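Week 9 handout – comparing grippers in simulation
Notes: Khadija El Khatib, with corrections from Bo-ram Seol

Both groups run the mug-and-saucer task this week. Group A has the Perka gripper model, Group B has the Vavano. The arm, controller and kitchen are the same for everyone, so please don't blame the kitchen.

Set the seed to 3906 and run 400 trials per gripper. A trial counts if the mug ends up upright on its saucer and the fingers have let go. Hovering nobly above the saucer scores zero, as Group A's May cohort argued at some length.

Friction is your main suspect. The defaults are generous – Hazem Benjelloun once picked up a mug by what he maintains was its shadow. Lower the value, rerun, and report both sets.

Write-up: 2 pages, plots included. Colour is welcome, 3D pie charts are not. Email Gopinath Kandasamy if the licence server sulks.

Mug placement, parallel-jaw gripper: 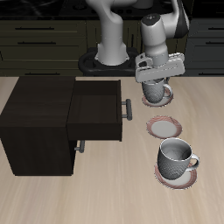
Page last modified: November 28, 2018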